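3. Materials and Methods

3.1 Study area and collection of fruit

Windfall apples were gathered from two old orchards, Harasym and Bakel, which lie on opposite sides of the same valley. Harasym faces south and was last pruned in a regular way when the previous owner still pressed cider there. Bakel is colder, with heavier soil and longer grass under the trees. Both orchards hold a mix of late varieties, most of them without labels, and we did not try to name them. Trees were given numbers painted on stakes, and fruit was recorded by tree only.

Collection started after the first strong wind of the season and ended when the ground froze. Fruit was picked up by hand from inside a rope circle laid around each trunk. Apples touching the rope were counted as inside. We left apples that had been opened by birds or wasps, as these lose weight quickly and would have made the storage figures hard to read. A total of 2,000 apples entered the study.

3.2 Sorting

Sorting was done indoors on the day of collection. Each apple was turned once in the hand and placed in one of three classes: sound, bruised, or broken skin. A bruise was scored only if the flesh gave under the thumb. All scoring was done by one person (Su-bin Do) to avoid differences between sorters, and 80 apples were scored a second time without sight of the first result. Open plastic baskets were preferred to sacks for this work, as apples in a sack press on one another when it is set down. A basket of the perforated type is shown in Figure 1.
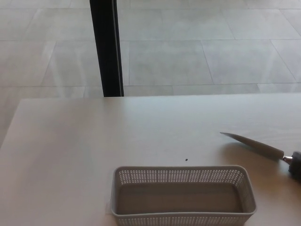

3.3 Storage

Sound and bruised apples were stored in the cellar at Lasonier on slatted racks, one layer deep, stems up. Apples with broken skin were weighed and discarded. Relative humidity was held near the target of 85 percent by wetting the brick floor in the evening. The cellar has one small window, which was kept covered with sacking. On two nights the outside air was much warmer than the cellar and the door was kept shut until morning.

Racks were checked every week. Any apple with visible rot was removed along with a note of its tree number, its class at sorting, and where the rot began — stem end, eye, or side. Neighboring apples were wiped with a dry cloth and left in place. A light gray basket, again on a tabletop, appears in Figure 2.

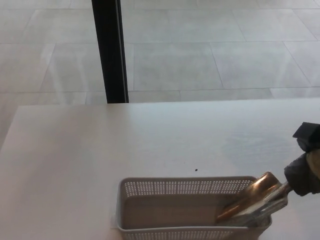 Weight loss was measured on a fixed group of apples from each orchard, marked with a dot of ink near the stem. These were weighed at the weekly check on the same scale and returned to the same position on the rack. If a marked apple rotted, it was dropped from the weight series and was not replaced.

3.4 Analysis

Storage life was taken as the number of weeks from sorting to the first visible rot. Apples still sound at the last check in June were treated as having lasted at least that long. We compared the two orchards and the two stored classes using survival curves, with tree as a grouping factor. Field sheets were entered twice and the two versions compared line by line. The sheets from both orchards are kept with the Jisosura fruit records and can be consulted on request.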